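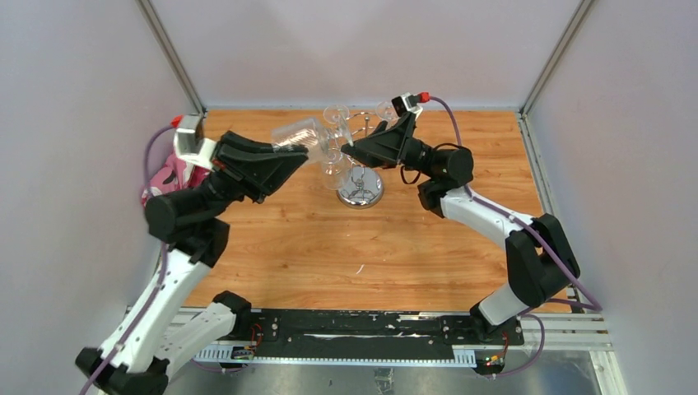 木材含水率与桌面变形:实木拼板从选料到入户的几个环节

实木桌面的投诉里,开裂和翘曲占了大头。售后单上的措辞五花八门,“鼓了”“塌了”“缝能塞进指甲”,追到根上大多是同一件事:木材的含水率与使用环境的平衡含水率不一致,而结构又没有给它留出变化的余地。

木材是吸湿性材料。细胞壁中的结合水随周围空气的温度和相对湿度变化而增减,达到稳定时的数值称为平衡含水率。含水率在纤维饱和点以下变动时,木材产生干缩或湿胀;在饱和点以上,自由水的增减对尺寸几乎没有影响。纤维饱和点因树种而异,通常按百分之三十左右估算。

干缩的方向性比总量更值得关注。顺纹方向的收缩极小,工程上一般忽略;径向次之;弦向最大,多数树种的弦向干缩接近径向的两倍。弦切板朝髓心一面与朝树皮一面的收缩不同,干燥后向树皮一侧翘起,形成瓦状弯曲。径切板纹理较直,尺寸稳定,但出材率低,价格随之上去。
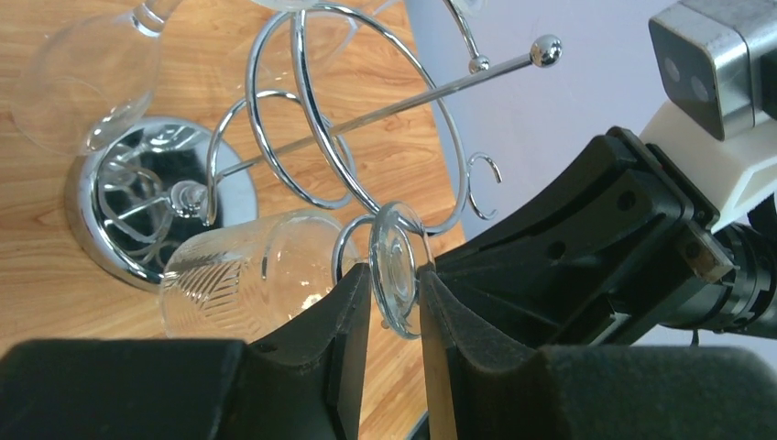

撰文 / 科尔顿·彭纳(Colton Penner)
材料与工艺栏目 2025年8月4日

埃斯特港(Estport)的阿基内(Akine)木作车间做拼板桌面,板材进厂后不直接上线,先在恒湿间平放。堆垛时用等厚隔条分层,上下隔条对齐在同一条垂线上,垛顶压配重。隔条错位会在板材中段形成弯矩,干燥完成后这个弯曲就固定下来,后续刨削只能以牺牲厚度为代价去消除。

车间检测用两种方法。针式电测仪用于快速筛查,读数受树种、温度和探针深度影响,须按树种修正。烘干法作为仲裁:截取试片称重,置于烘箱内烘至恒重,再次称重,以失去的质量除以绝干质量。试片不得取自板端,端部散湿快,数值偏低。同一块板还应比较表层与芯层,平均值合格而内外差过大的板,剖开之后仍会变形。

残余应力的检查采用叉齿试片。在板材横截面上锯出齿形,静置后观察齿的走向。齿向内弯,说明表层受拉、芯层受压的方向已经颠倒,即所谓表面硬化;齿保持平行,应力基本释放。硬化的板须返窑作调湿处理,以高湿介质使表层重新吸湿并产生塑性变形。

拼板阶段的第一个问题是条宽。单条越宽,瓦弯的绝对量越大,拼成之后板面的起伏越明显。阿基内的做法是把宽料剖开再拼,成品上可以看到窄条分界。第二个问题是年轮朝向。一派主张相邻板条心材面正反交替,使弯曲相互抵消,代价是板面在湿度变化后呈波浪形;另一派主张同向排列,整板呈一个大弧,由桌下的横撑拉平。两种排法都有成功的例子,前提是胶合时板条含水率一致。含水率差异大的两条板拼在一起,胶缝两侧会出现台阶,手摸即可察觉。

节子需要单独处理。活节与周围木质相连,密度较高,刨削时容易崩茬,宜减小进刀量。死节与周围组织分离,干燥后可能松动,应挖补或用树脂填充。小而色深的节子若结合牢固,可以保留,桌面分等时按直径和数量计。节子周围纹理扭转,局部收缩方向与板面主方向不一致,涂膜在这些部位最先出现细裂。

胶种方面,室内家具以聚醋酸乙烯类乳液和水性异氰酸酯类为主。前者操作简便,耐水性一般,长期荷载下有蠕变;后者胶缝强度高,适用期短,调胶后须在规定时间内用完。涂胶量不足造成缺胶,过量则挤出后渗入导管,着色时留下浅斑。加压时间取决于胶种和室温。车间冬季温度低,11月起胶水搬进有采暖的隔间存放,板材也提前移入,冷板会使胶液成膜不良。卸压后不宜立即精刨。乳液中的水分使胶缝两侧木材湿胀,此时刨平,待水分散去后胶缝处反而凹陷,涂饰后在侧光下显出一道道浅沟。

桌面与底架的连接是售后问题最集中的地方。横纹方向上的伸缩不能被约束,只能引导。常见做法有三种:长圆孔配平垫螺钉,孔的长轴与纹理垂直;“Z”形扣件,一端旋入桌面背面,另一端插入望板槽内;木制压块,原理与扣件相同。用胶把桌面四周固定在望板上,等于把收缩量全部交给木材本身承担,开裂只是时间问题。

端头镶板也按同样的思路处理。镶板的纹理与主板垂直,主板横向伸缩而镶板长度基本不变。正确的做法是榫槽配合,只在中段涂胶,两端用销钉穿长圆孔固定。季节变化时镶板两端与主板边缘会有微小错位,属于正常现象,验收文件中应当写明,否则容易被当作缺陷退货。

涂饰不能阻止水分交换,只能减缓。桌面正反两面必须采用同样的涂料体系和相近的涂布量。只涂正面的桌板,背面吸放湿快,两面形成含水率梯度,板材向干的一侧翘。硬质蜡油渗入表层,手感接近木材本身,损伤后可以局部修补,阻湿能力弱;聚氨酯涂层阻湿能力强,破损后修补痕迹明显。暖橙、棕红一类的色调可由底着色或有色油得到,也可能来自木材本身的光变色,多数浅色针叶材在日照下会逐渐转深。同一张桌面上长期放置器物的部位与周围形成色差,酒架、花瓶、台灯底座下面最常见。新桌入户的头几个月应适当移动摆件。

金属器物与木桌面的接触另有几点要注意。镀铬件本身耐蚀,但底座边缘镀层较薄,划伤后露出的基体若为铁,遇水会锈蚀。铁离子与含单宁的木材反应,生成蓝黑色斑,在橡木、栗木上尤为明显。斑迹较浅时可用草酸溶液处理,处理后用清水反复擦净并充分干燥,再补涂面层。底座有毛毡垫的,毡垫受潮后会把水分长时间保持在接触面上,应定期检查。

夏博诺(Charbonneau)涂料行的技术单上建议,水性涂料每道之间轻砂一遍,砂纸目数不宜过高。第一道水性底漆会使木纤维竖起,砂去毛刺后再涂第二道,漆面才平整。过细的砂纸使表面过于光滑,层间附着力下降。端面吸液量大,可先用稀释后的底漆封闭,否则颜色明显深于板面。

入户后的环境控制比多数用户预想的重要。室内相对湿度宜保持在40%到50%之间,短期波动影响不大,持续数周的偏离才会在尺寸上反映出来。桌面与散热器、空调出风口保持距离,避免局部干燥。地暖房间中,低矮的茶几受影响大于餐桌,板底与地面之间应有空气流通。运输后不要立即拆除全部包装,先打开两端,让板材与室内空气缓慢平衡,再安装桌脚。

已经发生的变形,处理之前先判断原因。若为两面含水率不均引起的弯曲,将凹面朝下平放于等距垫条上,控制室内湿度,多数可以部分恢复。用重物强行压平而不改变含水率,撤去后仍会回弹。裂缝在冬季出现、夏季闭合的,不要在最宽的时候填硬质腻子,湿胀时填料无法压缩,会把裂缝向前推进。可用同种木料削成薄楔,只在一侧涂胶嵌入。

拼缝开裂须区分胶层破坏与木材破坏。断面上附有木纤维,说明胶合强度高于木材,问题在应力;断面光滑、可见胶膜,说明胶合本身不良,可能是涂胶面存放过久、加压不足或胶液过期。后一种情况只能沿原缝锯开,重新刨边后再胶。刨边与胶合的间隔应尽量短,阿基内规定当班刨出的板边当班用完。

特沃泰尔(Tevotell)系列桌面的返修记录中,胶缝问题多见于板的两端。端面散湿快,收缩先于中段发生,胶缝在此处承受拉应力。改进的办法是刨边时在中部留出极微小的凹量,俗称“弹簧缝”,夹紧后两端预受压力,可抵消一部分后期的收缩。凹量过大则夹具拉不拢,中段反而虚胶。刨完后将两条板边对合,对着光检查,中部透出一线均匀的光即可。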